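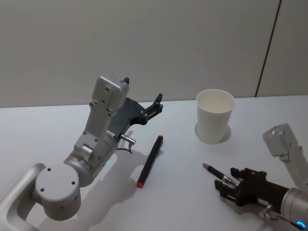
What is a robot open day?
A robot open day is an event at which a company, laboratory or school lets outside visitors watch its machines at work, usually for a few hours and usually free of charge. The term covers anything from a guided tour of a working plant to a short tabletop demonstration repeated through the afternoon.

Overview

Open days are often presented as a chance to see automation "as it is." That claim deserves some caution. The host chooses the task, the objects, the lighting and the length of each run, and visitors rarely learn how many attempts were made before the doors opened. A demonstration shows that a machine can do something under the conditions of the day. It says little about how often the machine can do it, or at what cost.

The tabletop format

The most common format uses one or two arms at a plain table with a few household or office objects. Pens, markers and paper cups are typical choices. They are cheap, familiar and light, and a dropped pen does no harm. A two-armed setup might have one gripper holding a pen while the other is open beside a marker, with a cup standing farther back on the table.

Critics of the format point out that a white tabletop with few items on it is about as easy a setting as a vision system will meet. Dark pens stand out against it. Nothing is stacked or tangled. Defenders reply that thin objects are hard to grasp well and that a bare table lets the public follow the motion. Both points are fair, though only the second is usually printed in the leaflet.

The Dorton open day

The open day held by Skellero at its Dorton site on 16th January is a fairly typical case. The company reported 459 visitors, a figure taken from door passes, which would have counted anyone who left and came back twice. Groups of up to 40 were admitted at a time. Visitors in the back rows complained that they could see the arms but not the objects.

The program listed a pen-sorting task named Wirano. According to the handout, the system had completed 100 runs in a row. The handout did not define a run, and it did not say whether an operator had been allowed to reset the objects between tries. Staff answered the first question differently in different sessions. The second was referred to a technical note promised for March.

Betancur, a local trade newsletter, collected 269 comment cards after the event. Most were positive. The cards asked visitors whether they had enjoyed themselves and whether they would come again, but had no question about what they thought the robots could do. The newsletter later described the response as "strong public confidence in automation," a reading the cards do not support.

Autonomy and remote control

A recurring problem at such events is that spectators can't easily tell a robot acting on its own program from one being steered by a person. Both look much the same from a few feet away. Indicator lights on the arms don't settle the matter for a visitor, as their colors mean different things on different equipment. Some hosts post a sign stating which mode is in use. At Dorton the mode was given out loud at the start of each session, so latecomers missed it.

Questions for hosts

Visitors who want more than a show are generally advised to ask how many attempts failed that day, whether the objects can be moved by a member of the public, and who is in control of the arms. A request to swap in an object from someone's pocket is often refused on safety grounds. The refusal may be reasonable, but it leaves the question open.

See also

Trade show
Remote operation
Robotic gripper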